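Hemmin bench work: where we've got to in March

Dear Nermina,

You asked for something plainer than the spreadsheet this time, so I've had a go at writing it the way I'd tell you over a cup of tea. Pongsak has read it through and taken out my worst jokes.

The short version is that the arm is being taught to work on old desktop PCs, we've got 70 usable examples saved, and the target for this stage of the Traltcombe grant is 100. I'm fairly cheerful about it! The slower part has been agreeing what a good example looks like, and I'll come to that.

Each run starts with the case on its side on the slotted bench, panel off, and the fixture plate next to it. Erhan drives the arm by hand from the other side of the room, and everything he does gets recorded for the model to learn from later. 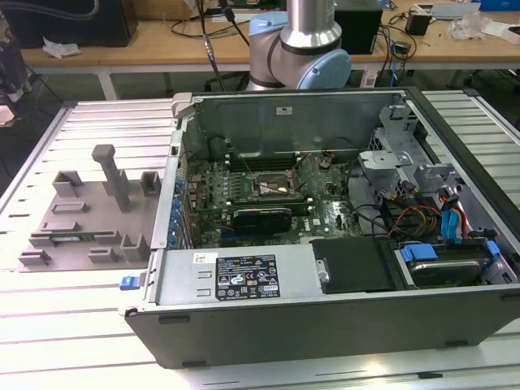 Why does a person have to steer the arm for every example?
The model learns by copying, so it needs plenty of recordings of somebody doing the job properly before it can try anything alone. Erhan and Napaporn share the driving, which also gives us two rather different styles (she's much slower into the case and much quicker out).

We started on one view of the bench and soon wanted more. From the side you can tell which part the arm is heading for, but the last little bit of any move is guesswork, so we now save the close view from the wrist along with the wider one. It does mean bigger files, and Lertchai has been grumbling about disk space ever since. We've moved the older runs over to the Holdale store to keep him happy.

The close view brought its own headache, and that's glare. Bare sheet metal under our lights goes almost white in places. We talked about hanging a cloth over the lamps and decided against it, as the machines this might one day work beside won't have a cloth either. So the shiny runs stay in, and we tag them.
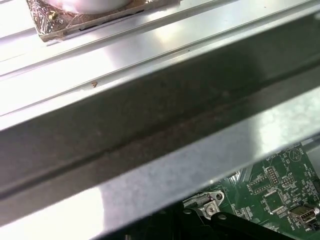 Wrist view: bright chassis metal, with part of the green circuit board lower right.

Now, the labelling. We threw out a fair few of the early recordings and I'd sooner you heard that from me than found it in the totals. The trouble was mostly us. One person was marking the start of a grasp when the fingers began closing and another when they first touched the chip, and the two don't mix. Napaporn wrote a one-page guide, we all sat down with it for an afternoon, and the labels have matched up far better since then.

Processors are the fiddliest thing we handle. 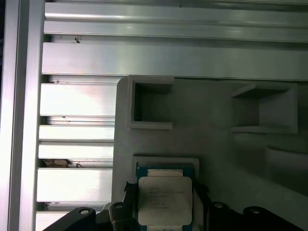
They're small and flat, and a grip that's slightly squint can spoil a whole run, so I've asked for them to make up the biggest share of what's left to record. Four of the runs we've kept are ones where Erhan fumbled and then put it right. I'd like more of those, please, even though they look untidy when you play them back. A model that has only ever watched perfect handling has no idea what to do when a part slips.

Pongsak has also been redrawing the fixture plate. He wants a bit more room around the pockets, and the new drawing has gone to the Naltthorpe workshop for printing. I've put the cost under materials, and it fits inside what you've already agreed. 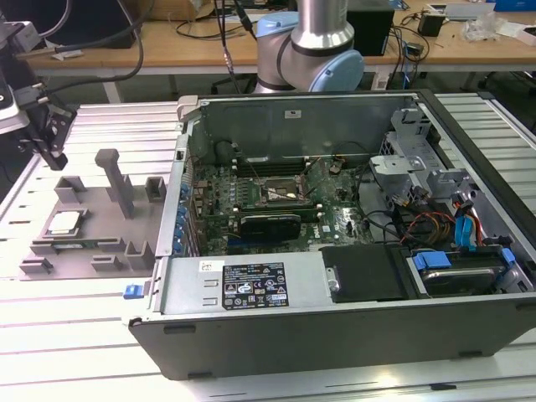 Will the work carry on past the 100 examples?
We'd like it to, but this grant only covers the recording up to that point and the first round of training. Anything further would need a fresh request, and I'd want to see how the first model behaves before writing one.

Two things I need from you, then. Could you confirm that we can keep the spare drives until the end of the stage, and let me know who at Traltcombe should get the labelling guide? Napaporn would be glad of comments on it, blunt ones included.

All the best,
Lertchai's long-suffering bench partner (and Erhan, Napaporn and Pongsak)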